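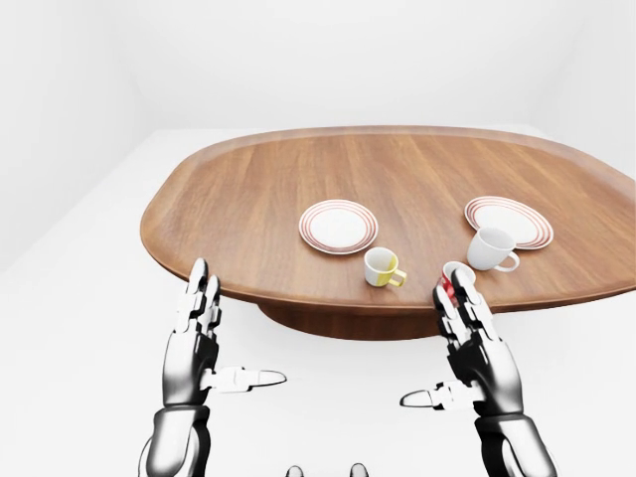
4.2 Afternoon tea at home and the question of crockery

Afternoon tea was the meal which our respondents found hardest to describe. Breakfast and supper had a name and a usual hour in almost every questionnaire, but the small meal between them was called "coffee", "the four o'clock", "a bite" or nothing at all. We sent roughly 2000 questionnaires to homes in Vundmont, Plandbridge and Prerkness, and 308 came back complete. Of these, 104 came from Plandbridge, where the habit of sitting down in the afternoon is still strong among older people. Many of them wrote that the meal is "real" only when the plates match. By matching they meant a shared pattern, as with the thin red-orange rings around the rims of both plates in Figure 4a, and the price or age of the crockery was seldom mentioned. In Vundmont the answers were more mixed. Younger households there often own plates from several sources and did not see the lack of a pattern as a fault, although some of the same people keep one matching set for parents and guests.

We also asked when the crockery is brought out. Most homes in Prerkness put it out shortly before the guests come. In Plandbridge a few respondents prepare everything in the morning and cover it with a cloth, a habit they connect with their grandmothers. This cloth is not used during the meal. It is folded and put away, and in two interviews it was described as "the lid". We did not have a question on cloths in the first version of the questionnaire, so these answers come only from the interviews, of which there were 11, and they should be read with care.

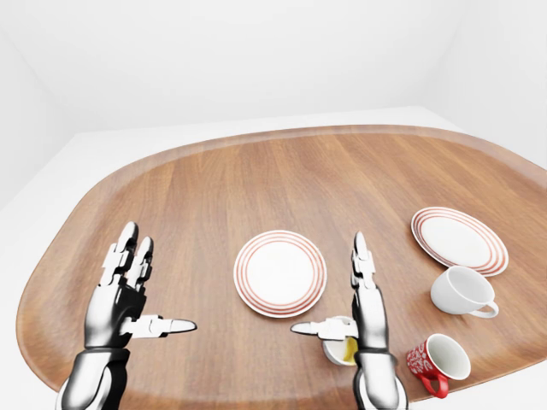
The surface on which tea is served has received little attention in earlier work on home meals. In our material it matters for two reasons. The first is noise. Respondents in flats with thin walls said that they choose a cloth or a mat so that cups are not heard by the neighbours. The second is spilling, and on this point the opinions were quite firm. A bare surface with a raised rim, such as the wooden one in Figure 4b, was preferred by families with small children, while people living alone mostly said that they had never thought about the matter. Direction of the grain was mentioned by one household only, which wipes always along it and never across. Several respondents had bought their furniture from Bondarchuk, a shop in Vundmont that closed some years ago, and they spoke about the shop with more interest than about the furniture.

Who pours the tea was a separate question. In homes with three generations it was usually the middle one. The oldest person present was served first in Plandbridge, the guest first in Vundmont – and in Prerkness there was no clear rule.

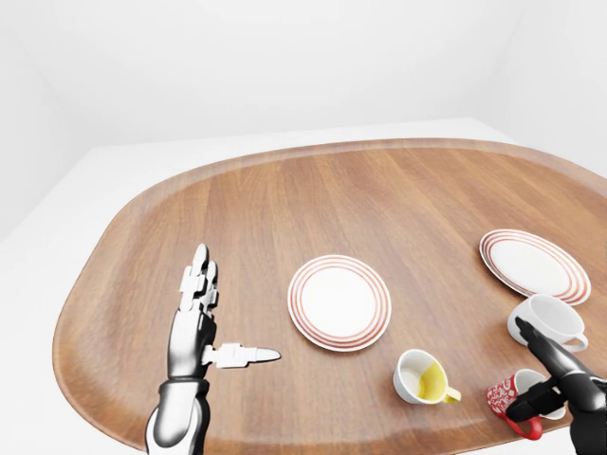 One respondent from Prerkness objected to this part of the questionnaire, writing that the order of serving depends only on who is sitting nearest to the pot, and that "people who study tea should drink it more often in a hurry". We take this remark seriously. Our questions assumed that everybody sits down at the same time, and this was not true for households with shift work. In such homes the pot is filled again for each person who arrives, and the meal may go on until supper. We have coded these cases as "open tea" and treat them separately in Section 4.3.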